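# Two Grippers, One Shelf

The first comparison never touched hardware. Before either gripper was bolted to an arm, Wulan Sutanto ran both through a simulated room.

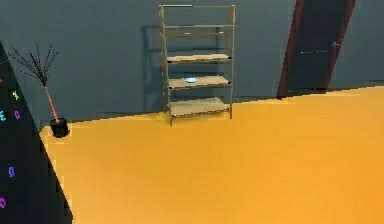 Sutanto tests end effectors at Dindar, an integrator that fits out small stockrooms. Her candidates were the Indero, a parallel-jaw gripper with rubber pads, and the Pevholm, a single suction cup on a short compliant stem. The task was the same for both: reach into an open metal shelving unit, take a small flat object off the middle board, and back out without touching the board above.

Each gripper got 100 attempts, 200 in all, with the starting pose of the arm varied between runs. Wall, floor and lighting settings were held constant.

The Pevholm did better on the pick itself. A flat part gives a suction cup a surface to seal against and gives jaws very little edge to close on. Most of the Indero's failures came in the last few millimeters, when the lower finger met the shelf before the pads met the part.

Clearance went the other way. The Pevholm's stem needs vertical room, and the controller often rejected the approach as too close to the upper board. Of the 200 attempts, 158 ended with the part outside the rack.

Zulkifli Pangaribuan, who wrote the motion planner, puts limited weight on that total. "The contact model is generous to suction," he said. "It assumes a clean seal. Dust is not in there."

Hardware trials use the same shelf spacing. Sutanto has asked for a shorter stem and a thinner lower finger before they start.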